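### 3.2 Room and surfaces

All sorting sessions were held in one room of the Jeltness office, first floor. We picked it for being ordinary. Earlier work on desk clutter (ours included, see Section 2) used rooms set up for the purpose and people behaved as if they were in a shop display – very neat, very slow. So the room stayed as the staff had it and we asked them not to tidy up for us.

Walls are plain white apart from one of bare red brick. Lighting is from ceiling fittings only, fluorescent, left on for every session whatever the weather. Blinds down. Sound not controlled, which we regret a bit, the lift is noisy.

Two kinds of surface matter for the analysis. First the wooden tabletop, called the *working surface* from here on, where the small items get handled. Second everything else that can hold an object: desk, cabinet, shelving, floor. We call these *resting surfaces*. The split is crude but it held up well when Tâm Quách and Birgit Ackermann coded the notes separately (Table 4). Where they disagreed it was nearly always over the floor.

Figure 2 gives the general layout.
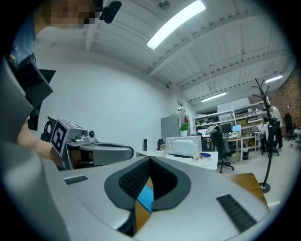 **Figure 2.** Working surface and office behind it, Jeltness.

Resting surfaces differ in how long things stay on them. The white desk is the busiest. Bottles, jars and glasses collect on it through the day and go again by evening, mostly. The grey cabinet behind is slower: a plant in a pot lives on top and staff treat it as fixed, so anything put next to it tends to be treated as fixed too. Lâm Diệp called this the "plant effect" in her fieldnotes and we have kept the name for want of a better one. The white metal shelving at the back is slowest of all. Boxes and equipment go up and stay up. A large white board leans on top and in interviews no two people agreed on who it belonged to.

We logged 2539 placements in total over the study. Of these 630 ended on a resting surface and not back on the working surface, and it is those we look at in Section 4. A placement was logged when an object left the hand and stayed put for the length of a slow breath – not precise, but coders found it easier than a stopwatch and agreement was no worse.

Small items only. Anything needing two hands was left out, so chairs, the bigger boxes, and the board. Drinks containers were kept in if they had been touched at least once in the session. This was argued over. Sơn Khổng wanted them out altogether as people move a glass for reasons that have nothing to do with tidying, and he has a point, but taking them out changes none of the rankings in Table 5 so they stay.

Desk height was not altered. Participants could stand or sit as they liked and most stood. Each had 100 items to get through, drawn from a pool of 160 put together by Lụa Dương, with a short break halfway. Nothing was said about where items should end up. If asked, we said "wherever you'd normaly put it" and left it there.

One change was made partway through. From January the shelving was moved slightly further from the desk so the cabinet doors could open fully. We checked for a differnce before and after the move and found none worth reporting, so the two periods are pooled in what follows.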